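3.2 Coating and cure

Films were cast from the Pillay dispersion as supplied, no further sonication. Earlier batches (see 3.1) had been sonicated for an hour and came out worse, with visible clumping at the edges once the solvent went off. We don't have a good explanation for this. Yi-an Cheon's view is that the long treatment breaks the flakes down too far and they then stack on drying, and the microscope images are at least consistent with that, but we did not measure flake size before and after so it stays a guess.

Substrate was the Flato knitted polyester throughout. Strips cut along the wale direction, edges heat sealed, weighed, dipped, drained vertically, weighed again. Cure was in the bench oven at 100 °C. Oven door was opened once part way through to turn the strips — this turned out to matter, strips left unturned had a resistance gradient from one end to the other and were thrown out. Of the 29 strips coated, 11 were lost this way or to handling, mostly early on. The rest are what the tables report.

One note on loading. The mass picked up per dip is not constant. First dip takes up the most, second a good deal less, third less again, and past that the weighing error is as big as the thing being weighed. We stopped at 3 dips for this reason. Other groups report many more and it may be that a different binder allows it. Ours did not.

3.3 Laundering

Wash durability is where most conductive textiles fall down and it is the test people outside the field ask about first. The coated strip can be flexible, light, cheap and a decent conductor, and none of it is worth much if the thing dies in a household wash. Standard practice is a laboratory launderometer with steel balls. We used one at the Bendstead site for the first round but moved to ordinary front-loading machines (Fig. 4) for the main series, partly for access and partly becuase the steel balls abrade the surface in a way that a real load of clothes does not. 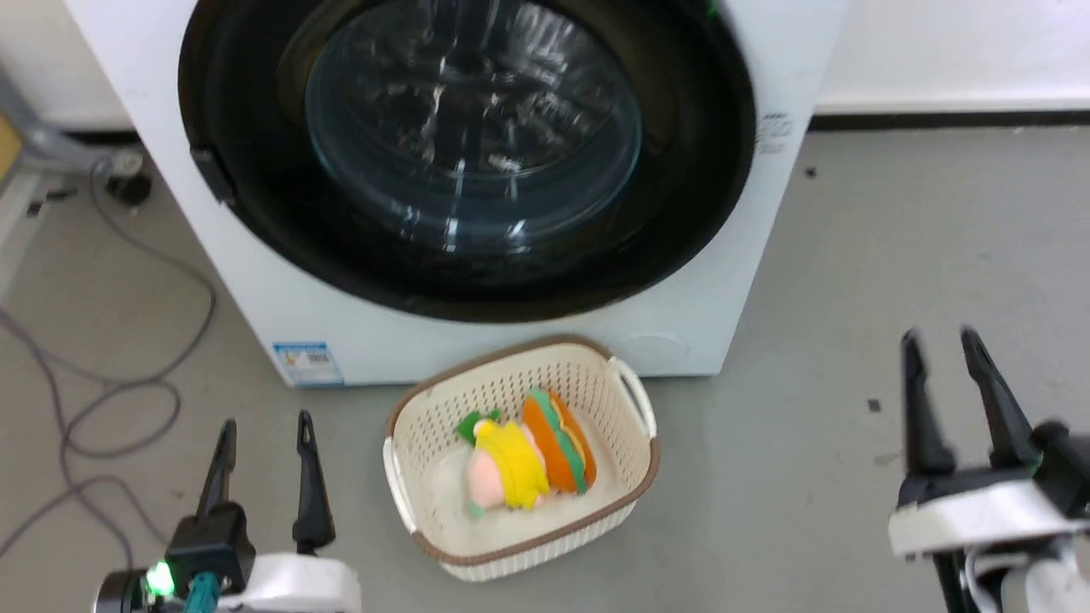 Fig. 4. Front-loading washing machine.
Vol. 11, No. 3

Strips were tacked at the short ends to plain cotton carriers, so that they could move but not knot. Ballast load was cotton sheeting. Liquid detergent, no bleach, no softener. Softener was tried in a side run and left a residue that pushed the contact resistance up, which then came down again after a plain rinse, so it tells us more about the contacts than about the film. Not reported further.

After each cycle the strips were laid flat on mesh and dried at room temperature overnight. No tumble drying. Resistance was taken the next morning with the four-point clamp, three positions per strip, mean of the three. The clamp pads were replaced in July and the readings either side of the change were checked against the same reference strip; they agree within the scatter.

3.4 Results of the wash series

The main finding is that the loss is front-loaded. Nearly all of the rise in resistance comes in the first few cycles, after which the curve goes flat and stays flat for as long as we kept washing. This was seen in every batch, though the height of the plateau differs between them. We read the early part as loosely held material coming away from the yarn surface, and the flat part as the film that has actually got in between the filaments and is held there. The rinse water from the first cycle was grey to the eye and later ones were clear, which fits.

Uncoated controls showed nothing, as expected. Controls coated with binder only, no graphene, lost mass at a similar rate early on, so some of what comes off is probably just excess binder.

Stretching before washing makes things worse. Strips that had been cycled on the tensile rig beforehand started from a higher resistance and also climbed faster in the wash. Cracks opened by stretching presumably let water in under the film. We have only the one stretch level and would not want to push this too far.

3.5 Comparison with the Clandadgate samples

The Clandadgate samples were made on a roll coater, not dipped, and on a woven base rather then a knit. So the comparison is loose. They start at a lower resistance than ours and keep that lead through washing, but they are stiff, and two of the set cracked across the full width on folding. Ours did not crack on folding at all. For a heater panel or a shielding layer the roll-coated fabric looks the better bet. For anything worn next to the skin, a cuff or a chest band say, probably the dipped knit, even with the higher resistance.

Open points — the effect of wash temperature (all runs here were on the same setting), water hardness, and what happens when the strip is joined to a proper connector instead of a clamp. The last is the one we would do first. In handling trials the joint failed well before the fabric, and a film that survives the wash is not much use with a connector that does not. Some early work on crimped joints is given in section 4, and the raw resistance readings for all strips, including the rejected ones, are in the suplementary file.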